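5. Recording your first laundry demos

By now you should have both arms homed and the control handles talking to the cell. If you don't, go back to section 4, I'll wait. This is the part I like best, where you drive the arms yourself and Kindirine saves everything you do as an episode it can learn from later.

I wrote these steps after my first proper go at it with Elango Ramasamy, so they're in the order that worked for us.

5.1 Before you press record

1. Put the tub at the back left of the table. You want it in reach of the left arm without having to stretch the elbow out straight.

2. Throw the clothes in. Don't fold them and don't be nice about it! A messy heap is what the robot will get later, so a messy heap is what it should learn from. Mix your colours too (all-white loads gave me a lot of grief in February).

3. Look over the hoses. Each one should have a good loose loop above the gripper. If it's tight when you turn the wrist, let a bit more through the clips.

4. Open both grippers and park them over the table.

CAUTION: Keep your hands and sleeves out of the cell any time the handles are live. If you need to move a shirt by hand, pause first, then reach in.

5.2 Driving the arms

5. Press the left pedal to start. The counter in Rimirero goes up by one and you're recording.

6. Bring the left gripper over the tub, lower it slowly, close on one piece of clothing and lift. If you come up with two, just put them back and try again. Leave the fumble in, the recovery is useful.

7. Carry it to the near edge of the table and lay it down sideways, so each arm can get at one end.

8. Now use both arms. Work from the outside in, pulling the cloth flat a little at a time. Short pulls are way better than one big yank.
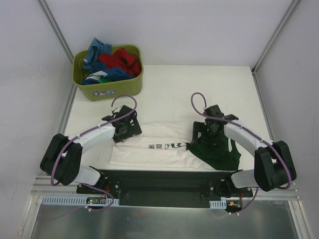
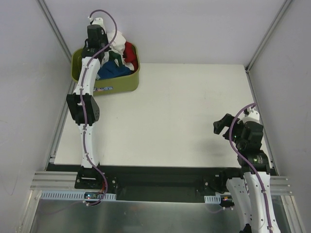 Steps 6 to 8. First picture: both grippers at the garment along the near edge. Second picture: left gripper over the tub.

9. When you're happy with it, open both grippers, back them off and press the right pedal to save.

Note: Try to keep your speed even. I tend to rush the lift and then crawl through the flattening, and Usha Thevar can pick my episodes out of a list just from that.

Note: If a handle feels like it's lagging, stop and re-zero it. Don't fight it. You'll only teach the robot to wobble.

5.3 How many to record

10. Do 8 episodes, then take a break. Your wrists will thank you, and your driving gets sloppy after that anyway.

11. Change the heap between episodes. Stir it, flip it, turn a sleeve inside out.

12. Play back two episodes from every batch before you carry on. You're checking that both arms show up in the playback and that the gripper opens and closes when you remember doing it.

Our Florkton set has 2,472 episodes in it, but please don't let that scare you off. You can run a first training pass on far fewer and see where it gets stuck.

CAUTION: Don't delete a bad episode from the folder by hand. Mark it as rejected in Rimirero and let the program clear it out, or the numbering goes funny and section 6 won't work.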